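Chores and Gadgets board > Can a robot make a bed yet?
Last updated: Tuesday
Reading time: 2 min

Pralumside wrote:
My sister-in-law runs a guest house with 14 rooms and keeps asking me when she can quit stripping beds by hand. I told her not in her working life. Talk me out of it.

gido_fan wrote:
You're behind the times. Vacuums handle floors, mowers handle lawns. Pillows and sheets are next, give it a couple of years.

Brurik wrote:
A floor is flat and stays put. A duvet doesn't. I cleaned rooms for 6 years and a good housekeeper does a full bed in under four minutes, corners tucked. Show me a machine that does it in 20 and I'll clap.

gido_fan wrote:
Speed comes later. Getting hold of the thing is the hard part.

palumbo18 wrote:
Disagree. Any claw can grab a pillow. Putting it down square, seam to the wall, without dragging half the duvet along, that's where I want to see it done 18 times in a row with no one stepping in.

Pralumside wrote:
Same here. And who pays when it tears a case? She buys linens in bulk and still counts every one.

gido_fan wrote:
People tear cases too.

Brurik wrote:
Sure, and they notice when they do it. Anyway, one pillow at the edge of a bed with two silver arms reaching for it is a long way from a finished room. You've still got the bathroom, the trash and the hair in the drain. Ask me again when it does the drain.

We use cookies to keep you signed in. Accept / Manage settings
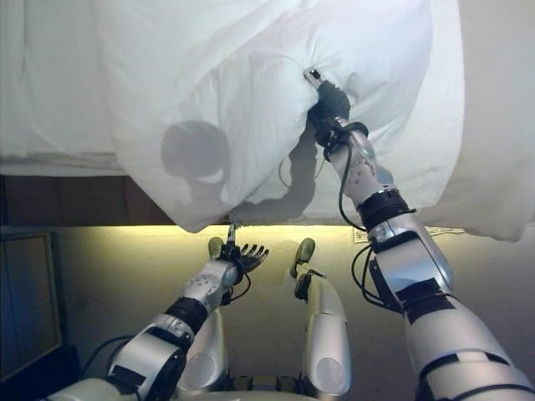
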